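The Practice Room Is Worth Paying For

I have been living with the Fondora simulator subscription since November, and I'd like to put in a good word for it – even at 499 dollars a year.
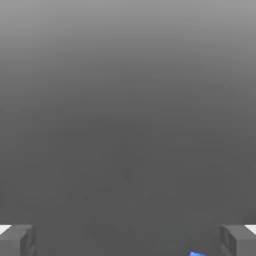
Şükran Yaman wrote to me that she would sooner put the money toward a real arm, and that a gray simulated world teaches you very little about friction. I take her point, and I love hardware as much as anybody! But my first evening with two open simulated fingers and a scrap of blue down at the bottom of the view taught me more about approach angles than the whole Horeo manual did (all 80 pages of it, which I read twice, bless me).

You can try a bad idea 60 times before supper and break nothing. The grip settings are fussy, and I do wish the help pages were friendlier, but support wrote back to me within three hours. I've renewed for another year, and Şükran is welcome to borrow my login any evening she likes.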